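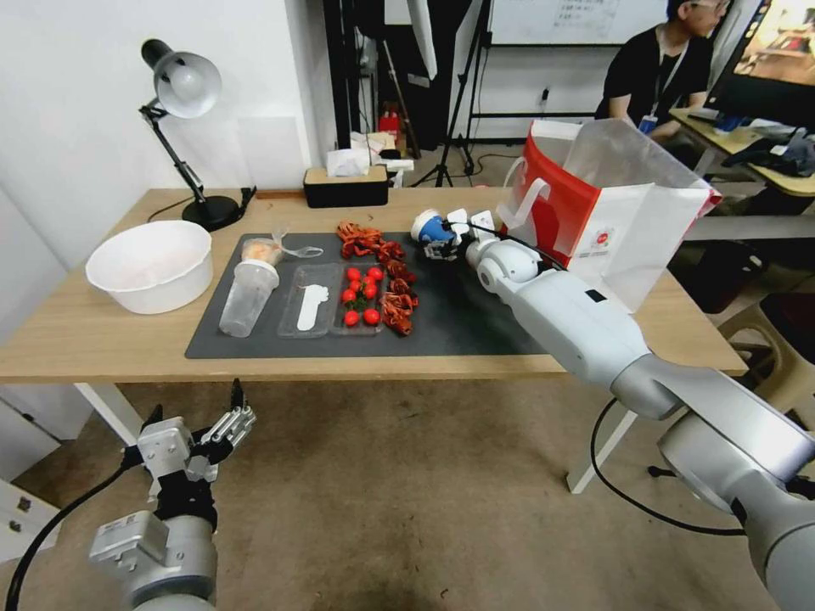 About Kinomis

We set up two-armed robots, we look after them, and when something goes wrong we repair them. That has been our whole business from the beginning, and after 8 years in Nasusthorpe we still like it enough to talk your ear off about it, so please get comfortable.

Kazue Tsuchiya started the company after a long stretch of servicing packing machines, and Kazuhiro Yokoyama joined her the following April. Between them they have rebuilt more wrists than either would care to admit. There are 140 robots under our care today, and the one we get asked about most is our own table cell, which we call Hapeta.

Hapeta has two arms and a different hand on each, and it gets the same treatment we give every customer's machine. Each working day begins at 8 with the arms sent to their home position and the joint readings checked against the day before. Then somebody runs a hand along the cables, slowly, feeling for stiff spots and for any place where a loop has begun to rub. A cable has to follow the arm everywhere it goes, and in our experience a tired one causes more odd faults than all the motors put together!

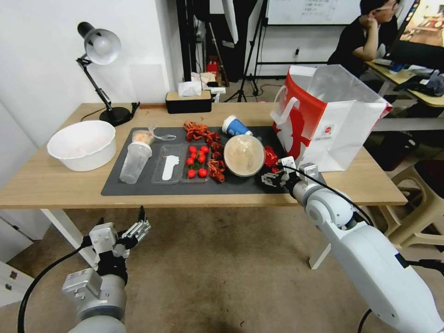

After the cables come the fingers. We open and close every one of them at low speed and listen – Kazuhiro swears he can hear a dry joint from the next desk, and he is right often enough that we've stopped teasing him. Every 600 hours the hands come off completely to be cleaned, greased and put back on, and the arms are then lined up again with the camera and the tabletop. That last part takes the better part of an afternoon, and we don't let anyone hurry it.

Once the checks are done we lay the table with everyday things. Food and its packaging make a very fair test. Trays are thin, cups roll, tomatoes bruise, and crayfish are all legs and corners, so a hand that has drifted even slightly out of line tends to show it early.
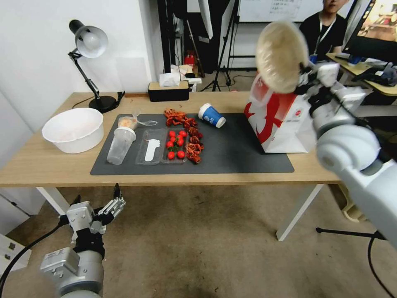 The right hand holding a round lid above the paper bag.

Everything we find goes into Sultov, our service log, in plain words that the next person can follow. Customers get the same notes, and they are welcome to ring us up and argue with them.

If you have a robot that needs a steady pair of hands, or you would simply like to see how we work, come by on a Wednesday after 3. The kettle will be on, and Kazue will be glad to show you around.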